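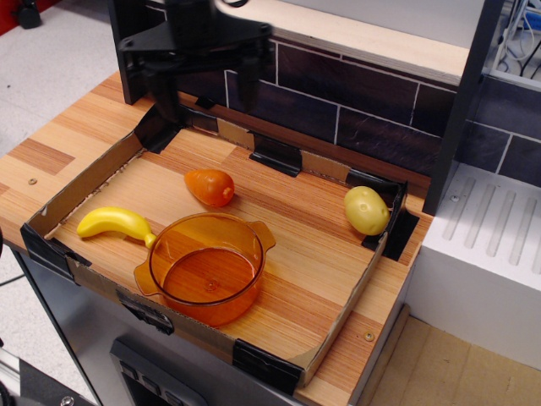

Etenesh Shiferaw wanted to know what she would be paying for in month two. The Vekell kit rents for $900 a month, and the sales page says a new task takes 200 practice runs to learn. Fine, she said, but whose runs?

Yours, it seems. Rhea Enriquez, who handles rentals at Futstead, told me the customer guides the arm through every one of them. "We supply the arm, the gripper and the software," she said. "The customer supplies the patience."

I asked how long that takes. Around 19 hours for a simple job such as moving toy food into a pot, she said, and longer if you change the pot. Change it how? "Size, mostly. Color can matter too."

Shiferaw runs a small packing room and rented a Sirent arm last year. She sent it back in April. "It was great with the things in their demo," she said. "I don't sell bananas."

Enriquez didn't argue. She said eight customers have renewed so far, but wouldn't say how many haven't. Could I see a success rate for a task the company didn't pick? "We're working on publishing that," she said. I asked for a date and she offered to call me back.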